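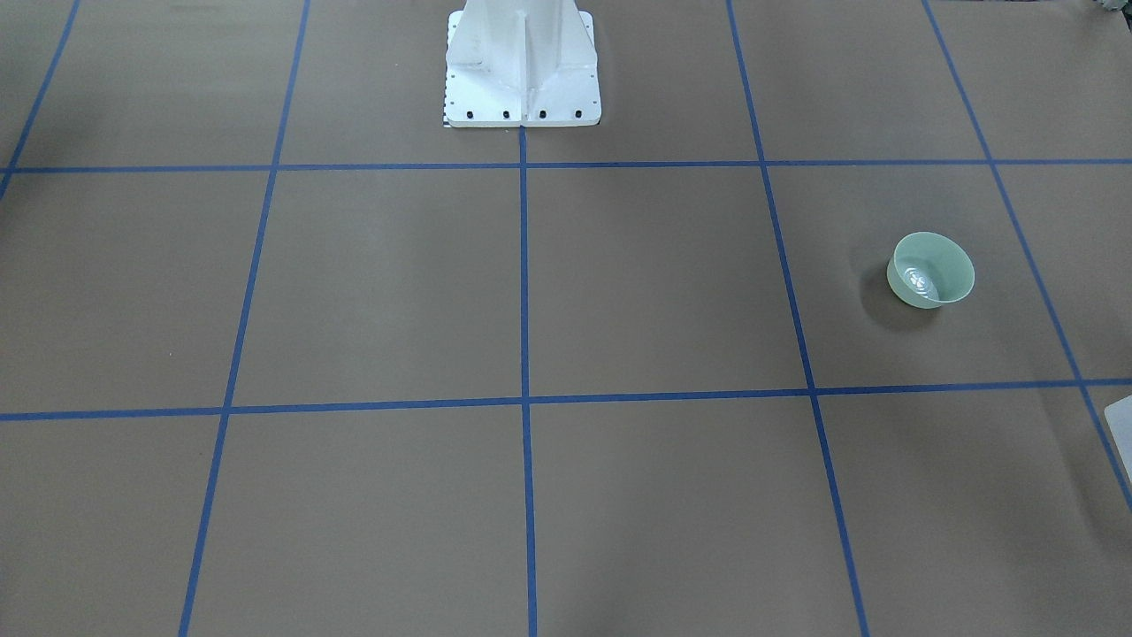
Bench notes: the Wimier cell gets its tape back

Readers of the spring issue may remember that I was rude about the tape. I said that a shop which buys an arm with a repeatability figure on the front of the brochure should not then have to lay out its work with something from the paint aisle. I had several replies to that, two of them polite. Kamrul Paul's was the shortest: come and re-lay it with me, then write it up. So I did, over one long morning in the back room at Lumidcombe, and I came away less rude and only slightly more convinced.

For anyone who hasn't been past it, the Wimier cell is the one used for placing trials. The arm's mount stands at the back of the table on a square foot plate, and the brown work surface in front of it is ruled off into big cells with blue painter's tape. An operator puts a bowl in a named cell, the arm goes and gets it, and somebody writes down what happened. Then it goes in another cell. If you think that sounds dull, you have understood it.

The brown covering had worn through where people lean on it, and Kamrul had decided to strip the lot and start from bare table. I had assumed this would be a matter of ten minutes and a utility knife. We began at half past eight and I ate my lunch late.

Bolts first

Kamrul won't touch the surface until he has checked the mount, and on this he has me beaten. The order used to be the other way around. People laid a nice new grid, then found a loose bolt, tightened it, and moved the mount by just enough to make the nice new grid wrong. They did it twice at Fondau before anybody wrote it down.

There are four bolts in the row along the front of the foot plate. He goes over those with a torque wrench, then does the ones he can't see from a normal standing position by lying across a stool. Each bolt gets a paint pen mark across head and plate after tightening at the big services. I asked why there were no marks on them now. He said the last lot had been cleaned off by someone with a rag and good intentions, and that the marks would go back on in March with the annual check. I've put that in here so there is a record of it.

Nothing was loose. I would like to report that something was, for the sake of the story, but the wrench clicked on every one and we moved on. My own feeling is that a mount that hasn't moved all year doesn't need checking every time the table is dressed. Kamrul's feeling is that he only knows it hasn't moved all year through checking it. We left it there.

He also runs a fingertip down the center rib and along the angled panels on either side, looking for a crack in the paint. His argument is that paint cracks before metal does. Mine is that a static mount with a light arm on it is about as likely to crack as the building. He still does it, and it takes no time at all, so I have stopped arguing about that one.

The covering

Old covering off, table wiped down, a scraper over the glue spots. The new piece goes on from the mount outward. You want it flat right up to the plate, and you want any wrinkles to end up out at the corners where the arm seldom goes. Ours has a few, low down on the right as you look at it from the front. I pointed at them. Kamrul said to leave them. I said the makers of the arm would surely want a flat surface. He said the bowl doesn't care.

He may be right, but I'd like to see it shown. A wrinkle under one side of a bowl tips the bowl, a tipped bowl presents its rim at a different height, and the trial sheet has no box for that. If somebody has a miss in that corner next month it'll go down as the arm's fault. I suggested a note on the sheet and was told I could add one. I have.

The tape

Now for what I came to complain about. The first strip down is the center one, starting at the bottom of the mount directly under the rib and running straight toward the front edge of the table. Everything else hangs off that, so he takes his time: anchor one end, pull it taut at a height, sight down it with one eye shut, lower it. It's a nice thing to watch. His came out as near straight as I can judge.

Then the crosswise line below the foot plate, then the others running front to back, and last the long crosswise one farther out. I was allowed to do that last one. It sags. It dips on the left and comes up again toward the right, and there is a bit of a wave in it that I'd put down to my having stopped halfway to change hands. I offered to pull it up and do it again. Kamrul looked at it for a while and said no.

You may imagine what I made of that. A morning of torque wrenches, and then a line you could pick out as crooked from the doorway! His answer was that the tape is there for the people. The arm has never heard of it. It works from its own coordinates and from what the camera gives it, and the grid exists so that when one operator says a cell name, the next operator puts the bowl in the same patch of table and not a foot away. For that you need lines that can be seen and cells that can't be mixed up. A slightly low edge on one of them changes nothing.

I accept about three quarters of this. What I don't accept is that people keep to it. Give somebody a ruled line and sooner or later they will measure from it. Rezaul Mridha, who keeps the logs, went back through the sheets at my request and found entries where the bowl's position was given as a distance from the tape. Not many, but they're in with everything else, and there are 1688 entries in that log now. Each of those is measured from a strip somebody laid by hand and that has since gone in the trash. Rezaul has flagged them. He was not pleased with me for asking.

So we've agreed a rule and it's on the wall: cell names only on the sheet. If you need a real distance, take it from the foot plate.

A word about the corners

Kamrul doesn't overlap tape where he can help it. Two layers make a ridge, and a light bowl sliding along the surface can catch on a ridge. You'll see small gaps at some of the crossings, and those are meant to be there - most of them, anyway. The one where the center strip meets my sagging line was an accident that he was kind enough to approve of afterward.

First trials

We put the mint-green bowl out in the right-hand part of the grid to begin with, nearer the upper line than the lower. I'd asked for that cell. It is off to one side, and I have long suspected that the quoted success rates around here lean on the easy cells straight in front of the mount. The sales sheet from Debnath, who supplied the arm, says what sales sheets say. I have no quarrel with it except that it doesn't mention where the bowl was.

The plan for the coming month is 100 placings, spread evenly over the cells, with the outer ones getting their full share and no quiet dropping of bad runs. Rezaul will keep the sheet. I've asked that a run be counted as a miss if a person has to reach in for any reason, including the reasons people usually give. We argued over that for longer than we had argued over the tape.

I make no forecast. If the outer cells do as well as the middle ones, I'll say so on this page in the same size of type.

What to do if you use the cell

Look at the bolts before you start. You don't need the wrench, just look.

Press down any tape end that has lifted. If a strip has come up along more than a hand's width, replace the whole strip and don't patch it. Same blue, same width. The roll is on the hook by the door, and it is not for wrapping parcels.

Don't clean the brown surface with anything wet. It swells, and then you've made your own wrinkles.

Don't lean on the table while the arm is live. You shouldn't be in reach anyway, and it's how the last covering wore out.

If you think the mount has been knocked, stop and tell Kamrul. Do not tighten anything first and tell him after. He was very clear on this and asked me to put it in capitals, but we don't do capitals here.

Re-laying the lot should take around two hours once you've done it before. It took us more than that, and some of the difference was me talking. The next one is due when the surface wears through again, and Kamrul wants a second person who knows the order of work. Names to him, please. I've told him I will do it if no one else comes forward, and I noticed he wrote that down without much enthusiasm.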